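Two arms, one table, and a lot of tape

Feb 10, 2021

So the arms finally have a home! If you've been following along you know they spent most of the winter on my kitchen counter, where I was forever unclamping them to make dinner. They now live on a proper table in the shared workshop over in Flaltport, and I've got the corner by the window until somebody bigger wants it.

Quick catch-up for anyone new. I'm building a pair of small tabletop arms that are supposed to share a job. One picks things up and puts them in a tray, the other one (eventually) takes over when something is out of the first one's reach. I call the pair Hemus, which was the name of a folder on my laptop before it was the name of anything else, and now it's on all the cable labels so I'm stuck with it. I started in August thinking I'd be done by Thanksgiving. Ha.

The big change this month is the camera. I used to have one webcam on a lamp arm looking down at everything, and every time I bumped the lamp (constantly) the whole calibration was garbage. Eusebio Puma, who has the bench behind mine and has been doing this stuff way longer than me, kept telling me to put a little camera at the wrist and be done with it. I argued with him for weeks. I was worried about the cable, and I was worried about the weight, and mostly I didn't want to reprint the bracket again. Well, I reprinted the bracket again. It took me 2 tries, which is a personal best, and I love it. The fingers are always in the same spot in the view, so lining them up with a block is so much easier to think about.

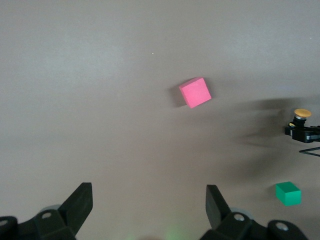 Pink and green blocks from the wrist camera, with the other arm poking in on the right.

Shadows are my new enemy, by the way. That big smudgy one comes off the second arm, and my color detection really does not like it. Pink is fine pretty much anywhere on the table. Green is great in good light and then drifts off into something the code wants to call "dark blob" as soon as it's sitting in the shade. I started out with plain RGB thresholds because I was being lazy, then switched to HSV like every tutorial on the planet tells you to, and that got me most of the way. The rest was just sitting there moving a block an inch at a time and fiddling with the saturation floor until it quit flickering. Not glamorous! I had a podcast on.

I also tried parking the second arm farther back, which helps with the shadow but then it takes forever to come in and do anything. For now the park position is a compromise and I don't love it. Yurani Mamani suggested a second light on the opposite side so the shadows wash out, and I'm going to try that as soon as I find a clamp that isn't holding something else up.

Okay, grippers. These are the third set of fingers. The first set was too bendy and the second set was so thick that the hand knocked blocks over on its way down, which was pretty funny for one evening and then not funny at all. The new ones are flat and plain and stiff, and I stopped trying to be clever with the shape. I open them wide on the approach, way wider than I need to, and let the closing motion pull the block into line. If the block is turned at a funny angle it usually squares itself up between the pads. Usually. When it doesn't, you get a corner pinch, and the thing squirts out sideways like a watermelon seed.

I ran 124 pick attempts over the last couple of weeks and wrote every one of them down in a notebook like it was 1985. 69 good ones. I know that doesn't sound like much, but back on the kitchen counter I was thrilled with one in four, so I'm calling it progress and I bought myself a donut. Most of the misses were blocks too close to the tray, where the hand comes down and a finger wants to land on the rim. 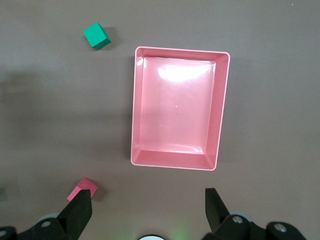 The tray itself has been a whole thing too. I like the sloped sides since a block that gets dropped a little off center just slides down to the floor where it belongs. But it's shiny, and the overhead light puts a big white glare right in the bottom of it, and the camera gets confused about what's in there. And yes, I see it now, I picked a pink tray to go with a pink block. The thresholds can tell them apart if I'm careful (the block is a deeper pink), but I've made it harder on myself for no good reason. Abelardo Tamayo offered to trade me for a gray one and I said no out of pure stubbornness. Ask me again next week.

What I'm doing for the time being is teaching it where the tray is by hand at the start of a session, then masking out that whole rectangle when it goes looking for blocks. Anything outside the mask that's the right color and the right size is fair game. It breaks if I nudge the tray, so there's tape on the table now. There is so much tape on my list of solutions lately.

Still on the to-do list: slow down the last bit of the descent (30 percent speed seems good, I just haven't put it in the script properly), get the two arms to quit hogging the same airspace, and redo the cable run on the left one so it stops tugging at the wrist when it rotates. I also want to move the motion code off my old laptop, whose fan sounds like it's getting ready for takeoff.

If anybody has a trick for glare on shiny plastic that doesn't involve spray paint, please leave it in the comments. Ehsan Naqvi already said "sandpaper" and I'm thinking about it. Next post should be the handoff between the arms, assuming I can get the timing to behave, and I'll put the finger files up once I've fixed the hole spacing!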